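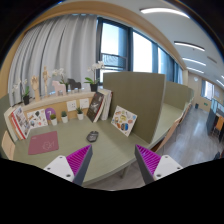

Ticket 306: Permit application portal rejects completed firearm permit renewals

Status: Resolved, monitoring
Priority: High
Reporting office: Pultthorpe Permit Desk
System: Zervas licensing portal, with the Skinemine records check service
Assigned to: Gresska Support, second line

Summary

Residents renewing a handgun purchase permit under the revised state statute receive the message "Waiting period not satisfied" at the final step. The applications affected are renewals, to which the waiting period does not apply. New applications are processed as expected.

Reported by the permit desk

The fault was first noticed in July, on the morning the revised rules took effect. Applicants completed every page, paid the fee and were then refused. The fee was not returned. Staff at the counter entered the same details and received the same message. The desk asks that the matter be treated as urgent, as a permit that lapses during the delay obliges the holder to apply again from the start, including the safety course.

Log

09:10. Ticket received and acknowledged. Desk advised to accept paper renewals and stamp them with the date of receipt.

09:45. Fault reproduced on the test system using a renewal with a valid prior permit number. Clearing the browser cache had no effect. A second browser gave the same result.

10:30. Records check service examined. Skinemine returns a clear result for the test applicant within the normal time. The refusal is therefore issued by the portal after the check.

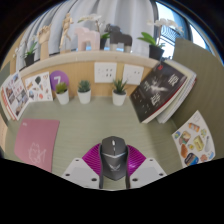
11:20. The rule table was compared with the copy kept before the July update. The update added a waiting period of 9 days for first permits. The field that separates first permits from renewals was left blank in the new row, and the portal reads a blank as "all permit types."

11:50. Correction drafted. Permit desk asked to confirm in writing that the statute exempts renewals where the prior permit has not expired. Confirmation received at 13:05.

14:00. Correction applied to the test system. 31 sample renewals submitted, all accepted. Sample first permits were still held for the full waiting period.

16:15. Correction applied to the live portal outside counter hours. Batch limit for resubmission set at 100 applications so that the records check service is not overloaded.
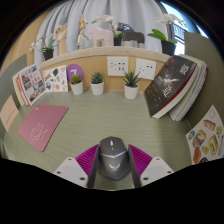
Question from the permit desk: Must an applicant who was refused in error pay the fee a second time?
Reply: The original payment stands. The refused application has been returned to the queue with its payment reference attached, and the applicant need take no action unless contacted by the desk.

Outstanding items

Refunds for applicants who paid twice before the correction are to be issued by the permit desk. Gresska Support will supply the list of duplicate payment references.

The wording of the refusal message does not tell the applicant which rule was applied or how to appeal. A change request has been opened separately. The text will require legal review before release.

Paper renewals accepted during the fault are to be entered using the date stamped at the counter, not the date of entry.

Ticket to remain open until the paper renewals have been entered.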